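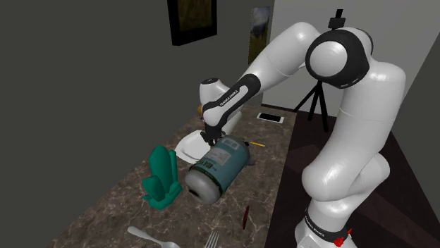 Print | E-mail

Speaker notes: Student Robotics Project, Handiritz Technical College
Presenter: Fenna Jacobs

Open by thanking the Clamine Fund for its support since May.

The class has 20 students, working in teams of 2. Each team programs a simulated arm to pick up household items from a crowded counter. All code is tested in simulation before it is submitted for grading.

State the results plainly. The teams logged 200 trial runs, of which 77 met the grading standard. Mr. Lamrani will take questions on grading.

Pause before the budget section.

Related items
Brouwer Hall Lab Hours
Prendov Student Challenge: Entry Rules
Notes for Project Advisors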